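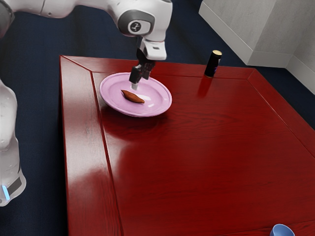 what looks like a sweet potato on the pink plate

Sweet potatoes: cure them or not?

pegs_and_twine
Right, dug the last of mine Sunday. Heavy clay, raised bed at the back, three plants under fleece and the rest took their chances. Haul is better than last year but a lot of them are thin pointy things. Question is the curing. Book says warm and humid for ten days, I've got a cold house and an airing cupboard full of towels. Does anyone bother? Or straight to the kitchen?

clodhopper52
Bother. Always bother. They taste of nothing straight out of the ground, starch hasn't turned. Mine go in the airing cupboard in a crate with a damp tea towel over. Towels can live on a chair for a week.

Mafalda Meireles
I grew up with these and my grandmother never cured anything in her life. She left them on the step in the sun for an afternoon and then under the stairs. We ate them till spring. I think people make it very complicated over here.

clodhopper52
Where was the step though? Bit different if it's 30 degrees out there. Step here in September would give you slugs.

Mafalda Meireles
Fair point about the step! But I do the same now in Jevden, windowsill instead, and they keep fine. A few go soft at one end, I cut the end off.

pegs_and_twine
Going soft at one end is what I'm trying to avoid tbh. Lost half of them by Christmas last time. Black patches, smelt like a wet dog.

marrowman
Black patches is cold, not lack of curing. Were they in the shed?

pegs_and_twine
Garage.

marrowman
There you go then. Never below 12ish. Same as squash. Fridge is worse, they go hard in the middle and never cook right.

ollie_b
what variety are people growing. I had Akgül slips from the market stall, loads of leaf, hardly anything underneath. neighbour had some called Eltau and filled two buckets. same soil, same everything, he doesnt even water

clodhopper52
Too much feed probably. If you gave them anything with nitrogen in you'll get a lovely jungle and roots like bootlaces.

ollie_b
gave them chicken pellets

clodhopper52
Well.

ollie_b
ok ok. no pellets next year

tansy
Cooking side: for the thin ones don't peel, you'll have nothing left. Scrub, whole, onto the shelf of a hot oven, 40 mins, till they're sticky at the ends. Put a tray underneath or you'll be scraping black sugar off the oven floor. Ask me how I know.

Mafalda Meireles
Boiled in the skin is better for thin ones. Salt in the water. Eat with butter, or cold next day with cheese.

tansy
Boiled?? All the flavour goes in the water. Sorry, can't agree.

Mafalda Meireles
Not if the skin is whole! You don't cut them. It is completly different from boiling pieces.

tansy
Will try it. Sceptical. But will try it.

marrowman
Microwave 5 mins. Done. Life's short.

clodhopper52
Microwave is a crime against a vegetable you've waited 142 days for.

marrowman
You counted?

clodhopper52
It's in the notebook. Slips in to last one out.

pegs_and_twine
Back to storage for a sec. If I cure in the airing cupboard, washed or unwashed? Clay is caked on and my other half is not keen on it near the bedding.

clodhopper52
Unwashed. Brush off what falls off and leave the rest. Washing takes the skin off when they're fresh, it's like wet paper.

ollie_b
I washed mine. hosed them in a bucket. is that why theyre all scuffed

clodhopper52
Yes. Eat those first.

tansy
Wrap each one in newspaper after curing, cardboard box, one layer if you've room. Under the bed in the spare room does us. Check every couple of weeks and chuck any wrong uns before they take the others with them.

Mafalda Meireles
Newspaper yes. On this I agree with everybody.

pegs_and_twine
Ok plan. Nice ones brushed off and into the cupboard, thin and forked ones for eating now. Will do one boiled and one baked and report back. Anyone saving a couple for slips? Was going to order from Cukasitz again but the postage has gone silly.

marrowman
Save your own. Pick two of the best, jar of water on the sill late winter, half in half out. Slips come off the top. Take ages so don't give up on them. Change the water or it stinks.

tansy
I do mine in a tray of damp compost, laid flat. More slips, less smell.

marrowman
Jar's fine

ollie_b
will eltau ones work if I get a couple off the neighbour or do they have to be special

tansy
Should do. Swap him something for them. Not the Akgül.

pegs_and_twine
Baked one done. Sticky at the ends as promised, skin a bit tough, ate it anyway. Boiled one tomorrow. Towels are on the landing and words have been had.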